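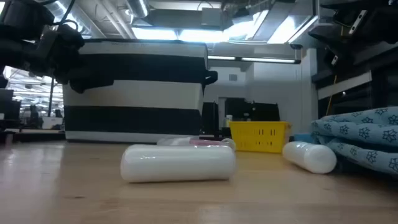

Posted in May

The question of whether machines are ready to take over household chores is put to me with some regularity, usually by people who have seen a short film of a robot folding a shirt. I have followed the subject on this page for 4 years and I remain of the opinion that tidying a table is a better test than folding. Folding can be practised on one garment. Tidying requires the machine to deal with whatever has been left out, and to decide where each thing belongs.

Readers will recall my earlier remarks on the Luvside trials, in which a single arm was asked to clear a worktop into a basket. The results were published as a single percentage, and I objected at the time that a percentage says little unless one knows which objects were attempted. Rigid items with straight sides are now handled with reasonable confidence. Cylinders are less obliging. They roll when touched off centre, and two lying side by side must be separated before either can be held. A tube with a clear wall presents a further difficulty, as many depth sensors read straight through it.

Cloth is harder again. A folded towel has no fixed outline, and its shape changes the moment it is gripped. Wedach, whose reports I generally find sober, logged 1,153 attempts at picking up soft goods over one winter and listed the failures by cause. The largest group was described as "edge not found". Anyone who has tried to find the corner of a duvet cover in the dark will have some sympathy.

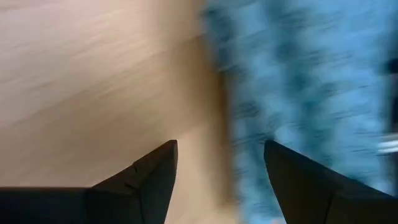
Can a two-fingered gripper pick up a towel reliably?

It can usually lift one, provided that a fold stands up far enough to be pinched. Picking it up by a chosen corner, as one must in order to fold it, remains considerably less dependable.

The shop floor is a different matter, and it should be assessed separately. At Dultodside the parts arrive in the same tray, facing the same way, throughout the shift. The Nambiar packing cell there completes a carton in 44 seconds and requires attention chiefly when the tape runs out. I do not regard this as evidence that the same equipment could manage a kitchen.

My present view is therefore unchanged from last year. Sorting and packing known goods is established work. Clearing a mixed table is possible under supervision. Laundry, from basket to cupboard, should not yet be promised to any household. I shall return to the matter of grip pads, on which 16 readers have written to me, in a later entry.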